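The Blue Hoodie Problem

It took me most of a Saturday to admit that I do not know how to fold a hooded sweatshirt. I have been doing laundry for a long time now, and shirts I can manage, and towels I could do in my sleep, but a hoodie has always beaten me. There's the hood, for one thing, which has no flat side anywhere on it, and then the sleeves, which are thicker than you want them to be and never want to stay where you tucked them. For years my system was to roll the whole business up and push it to the back of the shelf, and you can imagine what the shelf looked like.

What set me off was the move to Seltedia, when I had to get everything I own into 3 boxes and a duffel. I'd read a little booklet from Ondik, the storage people (it came tucked in with a set of drawer dividers), and it had a whole page on sweatshirts. Step one was to lay the thing out on the biggest clear surface you have and get it flat before you do anything else. Easy to say! A sweatshirt that's been twisted up in a pile stays twisted for a good while, and you have to go around it a bit at a time, coaxing out a corner, then the hood, then whichever sleeve has gone under. 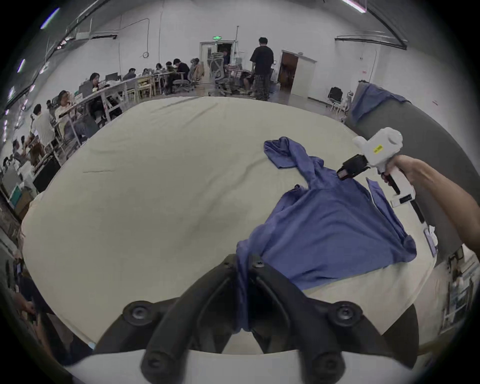
Blue hoodie on the big table, still a long way from flat.

I think the part I'd been getting wrong all those years is that I pulled from the middle. If you take hold of the bottom hem and ease it toward you while the hood end is held down, a lot of the wrinkles go on their own, and then the sleeves are much easier to find. Two people make it quicker, I'll say that, the same way two people make it quicker with a fitted sheet. After that you bring the sleeves in across the back, fold the sides to the middle, and turn the hood down over the top so it makes a sort of square. Then up from the hem in thirds. The booklet says you can tuck the bottom part into the hood at the end and get a neat little parcel, and I have done it exactly once.

Mostly, though, you get it half right and it comes apart when you pick it up. I must have started over more times that afternoon than I'd like to say, and every time I lifted it, it went back to being a lump.

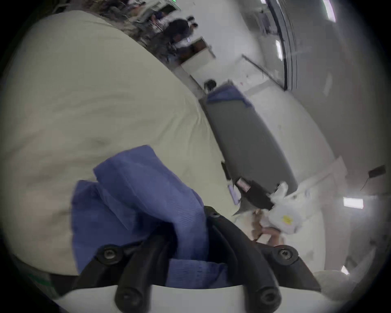 The other thing I learned is that a soft surface is not your friend at the folding stage. I used to do all of mine on the bed in the old place on Berchtold Street, and the mattress gives under your hands so you can't press a crease into anything heavier than a T-shirt. A firm table is better if you have the room. Soft is fine for piling, and for sitting down next to the pile with a cup of coffee, which I also did.

I did look into buying one of those folding boards. Sotar makes one that opens out like a book, and a neighbor swears by hers, but she doesn't own anything with a hood, and I couldn't see where the hood was supposed to go. So I kept my money and kept practicing.

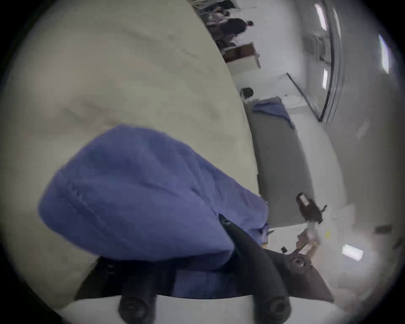 All bunched up, seams and creases everywhere.

My shelf is better now, if not beautiful. The gray sweatshirts went in first, then the zip-up with the broken pull, which I keep meaning to fix and will probably still be meaning to fix in November. Next I want to tackle the scarves, and after that the drawer with all the single socks in it. If you have a way of folding a hood that holds together when you carry it across a room, please leave it in the comments, and tell me which way you turn the sleeves.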